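Home Tickets Knowledge Base Releases Contact
Print this page | E-mail this ticket
Reading time: 7 minutes

Clalari support: planner proposes grasps on the gripper's own fingers
Opened by: Nhyira Kwofie, Buschmann (Mostham site)
Opened: Friday, August 18, 2023
Component: perception / self-mask
Status: Resolved, one follow-up open

Nhyira Kwofie wrote:

Hello all, and thank you again for the help with the calibration import, which has behaved beautifully ever since. I'm afraid I'm back with something stranger. I've tried to put in everything I know, so please forgive the length.

We are using Clalari on the Furkanetti project, where the arm picks black charging cables off a tabletop by the connector end. Segmentation runs on the wrist view, the planner takes the cable mask and proposes grasps, and the controller runs the best one. This worked nicely through our first weeks. Since we moved to the new release, the top grasp is quite often on the inner edge of one of our own gripper fingers. The planner then asks for a pose it can't possibly reach, the controller (very sensibly) refuses, and the cycle starts over. Sometimes it gets past this on the next try and sometimes it sits there refusing for as long as I let it.

I replayed a recorded session through the offline tool to see how bad it was. Out of 3,543 frames, 3,071 had at least one grasp candidate overlapping a finger. I was expecting a handful!

What I've tried so far:

- Restarting the perception node. It helps for a short while and then the trouble comes back.
- Lowering the arm speed. No change at all.
- Raising the segmentation confidence threshold. Fewer bad candidates, but we also lose thin cable ends, and the connector ends are the whole point for us.
- Going back to the old segmentation weights under the new release. Same behavior, so I'm inclined to think the weights are fine.

The log repeats this over and over:

[planner] candidate 0 rejected: pose in collision (finger_right)
[planner] candidate 1 rejected: pose in collision (finger_right)
[planner] no valid candidates, requesting new mask
[selfmask] cache hit, key=open

I have the replay file and our full config if you want them. Happy to run anything you'd like me to run.

Rattana Sangkhawat (Clalari support) wrote:

Hi Nhyira, never apologize for a long ticket, I would much sooner read too much than have to ask for it in pieces. And trying the old weights was a great idea, it saved us a whole round of back and forth.

The line I keep looking at is the last one. The self-mask is the part that blanks out the gripper before segmentation gets to see the picture. It's drawn from the gripper model at the current finger opening, and as drawing it for every frame is slow, we keep a cache. In the new release the cache key was changed. I would expect to see a number in that key, the finger opening in millimeters. Yours just says "open", and I don't much like the look of that.

Could you send me three things, whenever you have a moment:

1. The gripper section of your config.
2. The output of clalari-tool selfmask --dump while the fingers are partway closed.
3. Whether the mask overlay in the viewer follows the fingers when you jog them slowly.

Nhyira Kwofie wrote:

Config section first:

gripper:
 driver: parallel_generic
 state_topic: /gripper/state
 opening_source: label
 mask_margin_px: 2

The dump says the mask was drawn once at startup and has been reused for every frame since. And no, the overlay does not follow the fingers! I jogged them in and out for a good while with a cup of tea in my other hand, and the overlay just stayed where it was while the fingers slid out from under it. I feel a bit silly that I never opened the viewer before writing to you.

I should say that I don't remember ever setting opening_source. Vibeke looks after our config repository, so I've added her to the ticket.

Vibeke Riis (Buschmann) wrote:

Good morning both. I went back through the history and opening_source was written by the migration script when we upgraded. The old config had no such key. I have not touched it by hand, and neither has anyone else as far as the repository knows. The script also wrote the margin as 2, where our old file had 14 under its previous name, so I wonder if it dropped more than one of our settings along the way. I've attached the diff.

One other thing while I'm here, and please tell me if it belongs in another ticket. Our old margin was generous on purpose. The grip pads we use have a rough face that picks up fibers, and the fibers stick out past the edge of the finger model. A mask cut tight to the model leaves those showing even when it is in the right place.

Rattana Sangkhawat wrote:

Thank you, Vibeke, that diff is exactly what I needed, and it belongs right here. I've brought in Þórarinn, who wrote the new cache.

Þórarinn Lund (Clalari engineering) wrote:

Hello everyone. I have reproduced it with Nhyira's replay file and I'm sorry for the trouble, it is our bug and there are really two parts to it.

The first part: when the migration script doesn't find the old opening setting, it falls back to "label". Some drivers only report "open" or "closed" and for them that is a reasonable choice. Your driver reports the real opening on the state topic, so it should have been "position". With "label", every opening above a small threshold counts as "open" and gets the same cached mask. The fingers then move and the uncovered part goes through to segmentation. A black finger with a textured edge, next to black cable, gets taken for cable very easily, and the new model is keener on thin dark shapes than the old one. I suspect the old weights only looked equally bad because you had already raised the threshold by then, Nhyira, but I would not swear to it.

The second part: the script looks for mask_margin under its new name only, so your value was lost and the default was written in its place.

Please try this:

gripper:
 driver: parallel_generic
 state_topic: /gripper/state
 opening_source: position
 mask_margin_px: 14

Then clear the cache with clalari-tool selfmask --clear and restart the perception node. The order does matter, I'm afraid, as the node writes its cache back to disk on shutdown. If you find key=open in the log again, stop the node first, clear, and start it.

Put the segmentation threshold back to where it was as well, please, otherwise we will be testing two changes together.

Nhyira Kwofie wrote:

I did precisely the thing you warned about, cleared the cache with the node still running, and got key=open straight back. Second attempt, with the node stopped, gives me a proper opening value in the key and it changes as the fingers move. The overlay follows along very nicely, with just a little lag when I jog fast.

I've put the threshold back and the replay is running now. Guðlaug is on the cell this afternoon and will try it live.

Guðlaug Toft (Buschmann) wrote:

Live run looks good from my side. The planner stayed off the fingers with a bare table in view, and it stayed off them with cable lying close to the pads too. I had a few cases where the wider margin ate the tip of a connector lying right against a finger, and there the planner waited for the arm to back off and then took a new view. I can live with that for now, but I'd love a margin I could set per finger, or one that's wide at the pad face and narrow everywhere else. The lag Nhyira mentions didn't cause anything I could notice at working speed.

I've put the wrist views on the ticket, without the overlay, so Þórarinn can run them through the mask tool himself.
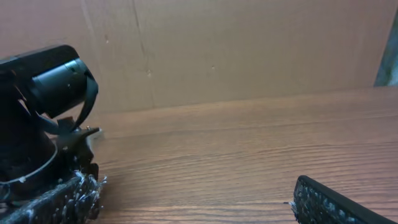
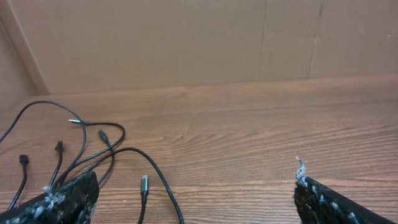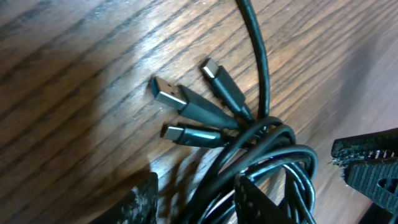 Wrist views, raw, gripper fingers visible in all three; the second and third have cable and connectors on the table.

Þórarinn Lund wrote:

These are very useful, Guðlaug, thank you. The fibers at the pad edges are a good hard case for the margin and I'd like to keep all three views in our regression set if Buschmann is happy with that. The migration script fix is merged and goes out with the next patch release. It will keep an old margin if it finds one, and will stop and ask when it can't tell which opening source to use. The shaped margin I've opened as a separate request and linked to this ticket. I can't promise it before December.

Vibeke Riis wrote:

Fine by us to keep them. Our config is committed with the new values and a comment above opening_source so the next upgrade doesn't catch us out.

Rattana Sangkhawat wrote:

Lovely, thank you all for being so patient and thorough. I'm marking this one resolved and leaving the margin request open. Nhyira, do drop the replay result in here once it finishes, I'm curious to see it.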